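Evening Front Desk Person Wanted, Plavora Shared Workspace

Part time, 20 hours a week, starting in August

Plavora rents desks, rooms and a reasonable amount of quiet to people who work for themselves. We have 47 members, 8 rooms and one front desk, and from 4 p.m. onward the front desk could use a human being.

You would greet people, book rooms, sign for packages and explain the printer. Explaining the printer is the larger part of the job. It is a Floner, it has opinions about paper, and the manual was written by someone who had only heard of printers.

You would also lock up at 8 p.m., which means persuading the last few members that their homes are still there. 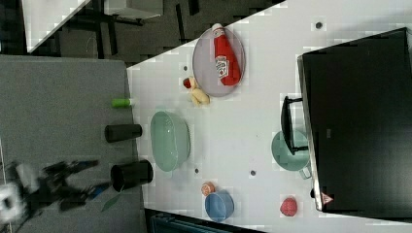
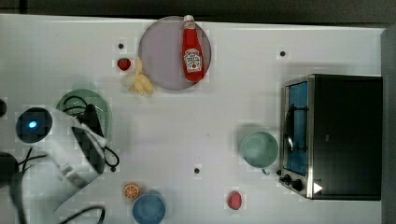 We use Prindus for bookings. You don't need to know it already. If you can use a calendar and stay polite while two people claim the same room, you are most of the way there.

What we'd like from you: a clear phone voice, readable handwriting for the package log, and some experience dealing with the public. A cafe, a library or a large family would all count. You should be able to carry a box of printer paper up one flight of stairs - the elevator is small and moody.

What you get: hourly pay, a free desk during the hours you aren't working, coffee, and 80 free printed pages a month, assuming the Floner agrees. Bread comes from Çetinkaya, the bakery downstairs, whenever they bake too much.

To apply, send a resume and a short note to Dean Holroyd at the front desk. Skip the cover letter about your passion for shared workspaces. Tell us which evenings you can't do and how you feel about alarms.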